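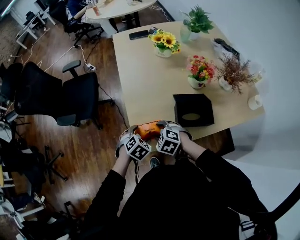

Pruva Hand Tracking Kit, Two-Cube Set

Part of the Pruva line from Trikard

The two-cube set records where a person's hands are while they do ordinary tabletop work. It is sold to labs and integrators that train robot arms from human demonstrations and don't want to buy a second arm just to collect data.

What is in the set

Two white cubes with printed black markers
Two gray hand straps, one left and one right
One head mount for a camera (camera sold separately)
Calibration card
Software license for 2 workstations

Specifications

Weight, each cube with strap: 60 g
Strap sizes: one size, adjustable
Power: none needed at the hand
Marker faces: matte print, replaceable
Export: hand position and rotation per video frame, CSV or JSON

Fit and use

The straps wrap over the back of the hand and leave the fingers and palm free. Operators can pick up packets, open pouches, move cups and handle small boxes the usual way. Keep at least one marker face of each cube in view of the camera. Long sleeves are fine if they stay below the strap. Tracking drops out when one hand passes fully under the other, and the software marks those stretches so they can be trimmed.

No special table is required. A normal desk or meeting table works, and other items can stay on it. Avoid strong glare from a window directly behind the operator.

Planning your budget

One set covers one operator at a time. Most buyers start with a single set and one station, then add sets when they know how many hours they can staff. Operator time will cost more than the hardware over a full project, so work that out first.

For a first project we suggest planning for 1,000 recorded demonstrations of one task. Marker faces scuff with daily use. Order a spare face pack for each set if you will run more than one shift.

Spare face pack: sold separately, fits all Pruva cubes
Replacement strap pair: sold separately
Second operator add-on: cubes with a different marker series, so two people can work at one table

Ordering

Lead time is two weeks for single sets. Orders of five sets or more are quoted by Ghassan Boutros in sales, and the quote holds for 60 days. Schools and university labs should ask for the education price before sending a purchase order. Setup questions go to Joelle Kanaan in support.

Returns are accepted within 30 days if the marker faces are unmarked. Opened face packs cannot be returned.

Item number: PRV-167

Related items: Pruva single cube, Pruva head mount, Dabbas carry case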